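Karamanlidis Countertop Clearing Set: Data Card
Version 2, revised in March 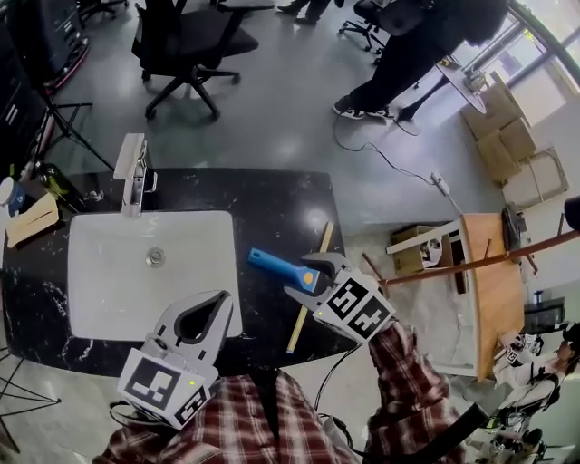 Summary

The Karamanlidis set documents the clearing and rearranging of small objects on a sink countertop. It contains 600 recordings of everyday tidying: picking up hand tools, moving cups and bottles away from the basin, and returning each item to an assigned place. The set was prepared by the Trikitz household tasks group and is maintained by Spyros Spanos.

Setting

All recordings use a black marble countertop with white veining and a rectangular white basin set into it. The basin has a round chrome drain, and a chrome single-lever faucet stands at the back edge. The floor of the room is polished gray concrete. 

Objects

The inventory lists 70 objects, of which only a few are laid out at one time. They fall under the following headings.

Tools: hand tools with plastic handles and metal heads, including one with a bright blue handle.
Sticks and flat pieces: thin wooden sticks and flat light-colored pieces. These are often placed under or next to a tool so that the two must be separated.
Drinkware: cups, including one in white and blue.
Bottles: glass bottles, including one in dark green, either standing or lying on their sides.

Task instructions

Each recording carries one written instruction. Typical instructions are:

Pick up the tool to the right of the sink and leave the stick where it is.
Stand the bottle upright near the back edge.
Move the cup away from the end of the counter.

Instructions refer to left and right as seen from the front of the counter.

Known limitations

Only one countertop is represented. Objects resting inside the basin are uncommon. Names for flat pieces are inconsistent in the first 900 annotation lines, where "board" and "card" are used for the same item. A corrected list is kept in the Perkel folder.

Maintenance

Corrections should be sent to Spyros Spanos with the recording number and the line concerned.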